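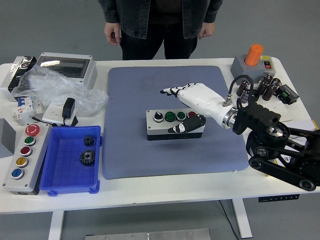
Teaching button presses by teleop, how many demos?
Posted 2021-04-11

curkley_bench
Task is a control box on a mat: rotary switch, two green buttons, a red one. I drive the hand with a glove. After 50 demos the policy finds the box every time but presses the wrong green button in 9 of 15 trials. Do I need more demos or better ones?

Solberg
Better ones. Your thumb is lying on the front edge of the box while the fingers go for the top. If it rests there in some demos and not in others, the policy has to guess. Pick one and stick to it.

vorov2507
Disagree. Resting the thumb steadies the hand, and people do it without thinking. I'd vary the box position more and get to nearly double the demos.

Solberg
More inconsistent demos won't fix inconsistent demos.

curkley_bench
I checked the recordings. Thumb down in maybe half. I also come in from the right every time.

lelberg_m
Is the hand covering the red button on approach? I had the same trouble in October with a head camera. I ended up pausing above the panel before each press and it helped a lot. Kinesthetic teaching was worse for me, my own arm kept blocking the view.

vorov2507
Pausing is fine, but trim the long ones or it learns to sit there.

curkley_bench
OK. Redoing the set with thumb down and a short pause. I'll leave the gears and the push-button station where they are for now and move only the box.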